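Gripper trial at Pleltholm leaves the big question open

Oct 26, 2020

Pleltholm says its new fabric gripper is better at handling shirts than the one it replaces. After a comparison run at the company's Irbridge workshop this month, that may well be true. Whether it is better enough to matter to anyone who folds laundry for a living is harder to say, and the numbers released so far don't help much.

The trial put 2 sets of gripper fingers through the same job on the same pair of arms. One was the older Barnel jaw, which Pleltholm has shipped with its two-armed folding station from the start. The other was the Lyons, a slimmer design meant to get under a single layer of cloth without picking up the one below. Each set was asked to take hold of a short-sleeved shirt, fold it and leave it ready to stack.

In all, 161 attempts were logged. Pleltholm's summary, which runs to a page and a half, says the Lyons fingers "showed clear gains in edge pickup" and "reduced regrasping across all garment types tested." It doesn't say how many of the attempts went to each gripper. It doesn't say how many ended in a folded shirt either. Asked for both figures, the company said a full breakdown would follow in November.

That is a strange thing to hold back if the gains are clear. Edge pickup is one step in a long job. A gripper can pinch a hem perfectly and still drag a sleeve under the body on the next move, and a customer paying for folded shirts will not care how good the pinch was.

There is also the matter of who was driving. Part of the run was done under remote control, with an operator moving the arms, and part was done with the station working from its own program. The summary lumps the two together. Anyone who has watched a skilled operator work a clumsy tool knows how much a good pair of hands can cover up. If the Lyons fingers got more of the operator time, the comparison says very little about the fingers.
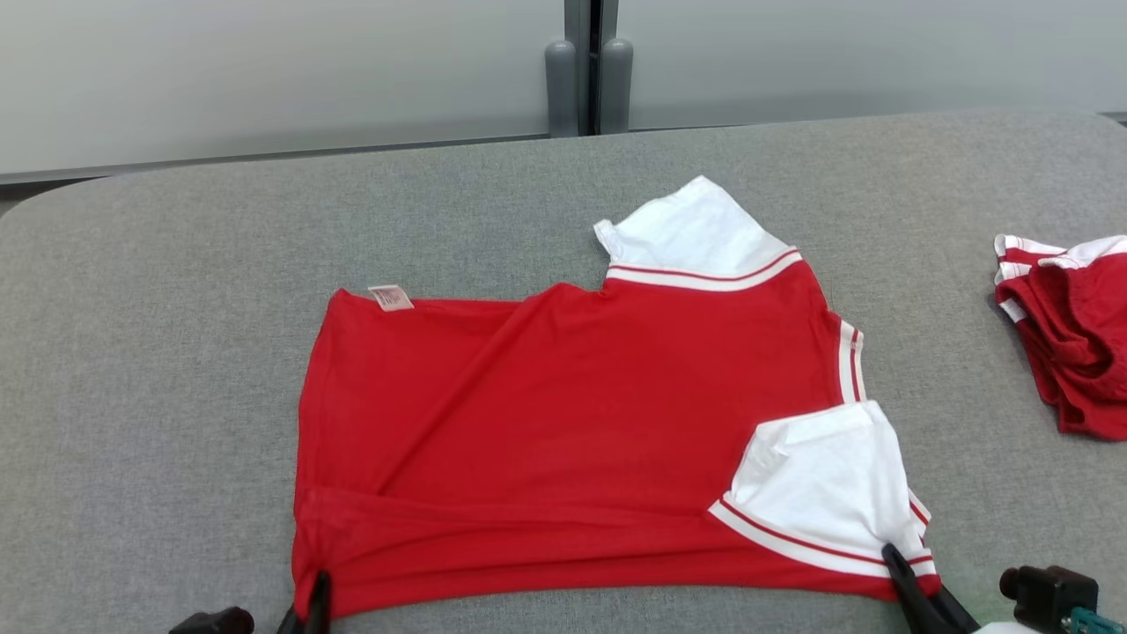 Knit shirts are a fair place to start, since they slump, stretch and hide their own edges. They are also a narrow one. The garment types mentioned in the summary come down to 3: short-sleeved shirts, long-sleeved shirts and what Pleltholm calls "light tops." No trousers, no towels, nothing with a zipper. Towels are the bulk of the work at most commercial laundries, and a flat rectangle ought to be the easy case. Leaving them out may have been a question of time. It would still be good to see them.

The choice of work surface deserves a question too. The company tests on a padded, cloth-covered table, and padding is kind to a gripper. Fingers can press down a little and slide under a hem with no hard stop. Most folding tables in working laundries are steel or laminate. A thin finger that does well on a soft top may skate or chip on a hard one, and the summary is silent on wear. It gives no count of replaced fingertips and no word on how long a set is expected to last.

On speed, Pleltholm offers only that cycle times were "comparable." Comparable to the Barnel jaw, presumably, and not to a person. The Barnel was never quick. Buyers of the first folding station were told that pace would come with later software, and the later software has been mostly about calibration.

None of this makes the Lyons a bad gripper. The reasoning behind it is sound. The Barnel jaw is thick at the tip, and thick tips tend to gather two layers where one is wanted. Thinner fingers are an obvious thing to try, and the company deserves some credit for running old and new on the same station. Plenty of firms compare their latest part against nothing at all and put the result in a brochure.

But a side-by-side test is only as good as what gets written down. At a minimum, the November breakdown should give attempts and finished folds for each gripper, with the operator runs kept apart from the programmed ones. It should say what counted as a finished fold and who made that call. It should say whether a shirt was laid out neatly before each attempt or dropped in a heap, because straightening a heap is most of the labor in a real laundry and the part these machines have struggled with for years.

Price is the other blank. Pleltholm says the Lyons fingers will be offered as an upgrade to current station owners as well as on new units, but it has not given a figure or a ship date. Owners will need to refit both arms and redo the wrist camera alignment, a job the company describes as simple. The same word appeared in the manual for the last refit.

Pleltholm says the Irbridge run will be repeated with a wider set of garments once the breakdown is out. No date has been set for the second round.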